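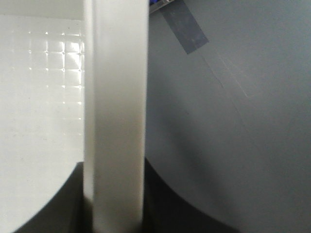 Gravity flow lanes: totes stalling mid-lane when lightly loaded
Forum: Storage and Material Handling

dock_leveler
We moved small parts at Tirkley from static shelving to gravity flow last December. The rack is Tikell, narrow strips of plastic rollers on 3 inch centers, 4 percent pitch on every level. Plastic totes, back-loaded, picked from the front face.

Full totes run fine. Light ones stop partway down and sit there until the next tote pushes them, or until a picker reaches in with a hook. The light SKUs are gaskets, labels and foam inserts. The supplier says the pitch is within their table and suggests we increase it. The heavy SKUs share the same levels, and they already hit the end stop harder than I like.

What I want to know is whether anyone has solved this without splitting the product by weight.

halfpallet
What do the tote bottoms look like? A flat base and a ribbed base behave very differently on rollers. If the ribs run across the direction of travel, each one drops slightly between rollers and has to climb out again. A heavy tote has enough momentum to get over it. A light one doesn't.

dock_leveler
Mixed. We bought 500 new ones with a flat base and kept the old ribbed ones in circulation. Nobody on shift sorts them. I see stalls with both types but I have not kept a record of which is worse.

offset_cam
Keep the record before you change anything. One week, tally sheet on the end of each bay: lane, level, base type, SKU. You are currently guessing between pitch, base, roller condition and lane alignment, and all of them give the same symptom.

Also spin every roller in a bad lane by hand. Light totes will not turn a roller with dried grease or carton dust in the bearing. On our rack the stalls clustered behind a few bad rollers and we had been blaming the pitch for months.

bin_there
Disagree that it needs a week. Put an empty tote at the top of a bad lane and let it go. Mark where it stops. Do it again. If it stops at the same place each time, it's a roller or a high spot on the track. If it stops at random, it's pitch or base. You'll know before lunch on Friday.

dock_leveler
Ran the empty tote test on the worst bay this morning. Same stopping point on the middle level, nearly every run. Random on the top level. So apparently I have both problems.
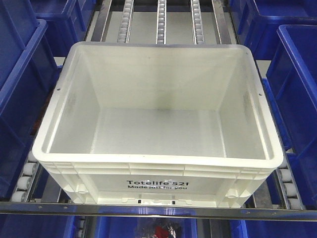
halfpallet
The middle level is the easy one, then. Lay a straightedge along the rollers through the stopping point. If one stands proud, look at how the axle is seated in the rail before you blame the roller. Hex axles sometimes get knocked up onto the edge of the punched hole during loading.

For the top level, check the actual pitch with a digital level. Table pitch assumes the uprights are plumb and the floor is flat. At our Liepiņa site the floor fell toward the loading side, and the top levels had lost a good part of their slope before anyone noticed.

offset_cam
Agreed on measuring. Measure at the front, middle and back of the lane as well, under load. A rail that sags between supports is too steep at the back and too flat at the front, and the average still comes out right on paper.

bin_there
I would still raise the pitch on the top level and accept the impact. Fit a softer end stop.

offset_cam
A softer end stop does nothing for line pressure. With a full lane of heavy totes behind it, the front tote is hard to lift out over the stop, and that is a wrist and shoulder issue on every pick. We raised pitch on one bay and the pickers asked for it to be put back. Brake rollers would be the correct answer if you insist on a steeper lane.

bin_there
Brake rollers cost real money and slow the light totes too, unless they are the type that only engages with speed. Those do exist. Ask for the centrifugal type and get it in writing.

dock_leveler
Results so far. Middle level: one axle seated out of its hole, exactly as described. Reseated it with a mallet and a block. Empty totes now run to the stop.

Top level: the digital level reads under spec at the front of the lane. The front beam had been hooked one slot too high, so I dropped it and the reading came back to 4 percent.

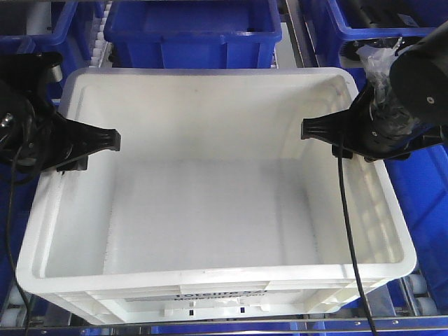

With that corrected, the flat-base totes run every time and the ribbed ones still hang up occasionally near the back. I'm going to pull the ribbed ones out of the flow bays and use them on the static shelving for returns. There are 16 bays in total and I have checked the pitch on one, so the rest of the week is accounted for.

halfpallet
While you're at it, write the measured pitch on a tag at the end of each level. It saves doing all this again after somebody clips an upright with a truck.

ribs_down
Reading this with the same fault on a different rack. Is there any benefit in cleaning the tote bases? Ours go through a washer with Ondulora detergent and come out with a slight film.

offset_cam
Film on the base matters very little on rollers. It matters more on wheel track with plastic guides, where the sides drag. Try one tote wiped down and one as it comes from the washer, same lane, same load, and post what you get.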